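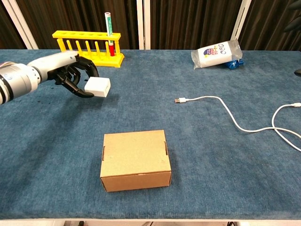

How far back does a station record need to go before a trend in it means anything?

Thirty years is the usual minimum for air temperature. Shorter records can be used for comparison against a longer neighbour, but a trend fitted to them mostly reflects which years happened to fall at either end.

Preparing a long temperature record for trend analysis

The steps below use the Meseck station as the target and Dadley as the reference. Dadley is 19 km away and 68 m higher. Both files run past the year 2000, when Meseck changed from a manual thermometer to an automatic sensor.

1. Download the daily maximum and minimum files for both stations. Keep the raw copies unaltered and work on duplicates.

2. Convert missing-value codes to blanks. The older Meseck files use -99.9 and the newer ones use a null field. Check for both.

3. Calculate monthly means. Discard any month with more than five missing days – or more than three in a row.

4. Subtract the Dadley monthly mean from the Meseck monthly mean and plot the difference series. Regional weather largely cancels out. A step in the plot points to a site move, an instrument change or a new observing time.

5. Compare each step with the station metadata. If the log gives a date, use it as the breakpoint. If it does not, test the step against a second reference (Rebelo is suitable) before adjusting anything.

6. Adjust the earlier segment to match the later one, calculating a separate offset for each calendar month. A single annual offset will leave a false seasonal signal, most visibly in December.

7. Fit the trend to annual anomalies and report the confidence interval with it.

Udia should not be used as a reference. Its record has a gap of 15 months and the site was relocated during the gap.

Last updated Mar 14, 2018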